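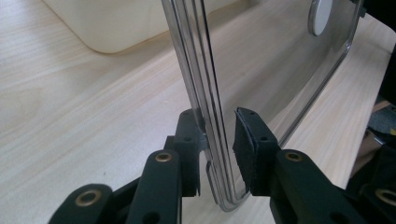 *Clear plastic tray with a molded rim.*

The Sasby Public Library will open its seed exchange to all residents of Kelthorpe in September, after a trial that drew 68 households. The library's outreach coordinator discussed the program with this newsletter on Aug 6, 2021.

"We began with beans and lettuce, which are simple to save," the coordinator said. "By the end of spring, people were asking for squash, and squash crosses very easily. We had to write a guide."

Under the new rules, each cardholder may take up to 20 packets a year. Returns are encouraged but not required. The coordinator described the return rate during the trial as "lower than we hoped, and still enough to restock the peas."

The Egilsson Fund has provided money for 1,000 paper envelopes and a second card cabinet, to be placed near the reference desk. Packets will be labeled with the variety, the year and the street where the plant was grown.

Asked about tomatoes, the coordinator was cautious. "Heirloom types only. Please do not bring us seed from hybrids."

Seed may be dropped off at the front desk during regular hours.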